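4.2 Mixed storage and the unsorted remainder

Households in the Flandavano survey were asked to sort 60 small belongings into two bins, one for keeping near at hand and one for everything else. The instructions ran to a single page and were, by most accounts, read by one person per household and then shouted to the others. Of the 2,503 placements we coded, a good share followed no rule that the sorter could name afterward.

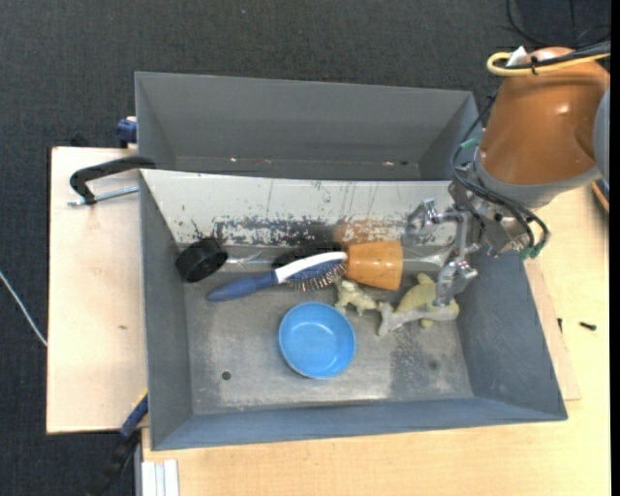 Figure 13. Open bin with mixed contents, including a hairbrush and a cup.

Category theories of tidying predict that things used together will be stored together. Our sorters had evidently not read the literature. Grooming items turned up with drinkware often enough that we gave the pairing its own code, and the arrangement in Figure 13, where the narrow end of an orange cup rests against a blue-handled brush, is a fair specimen of the type. Triệu bins, named for the pilot site, were coded separately when toys were also present. Asked to justify such neighbors, sorters tended to say that the things "fit," a claim we could not fault on geometric grounds. The Catgate coding scheme has no entry for this, and we have added one.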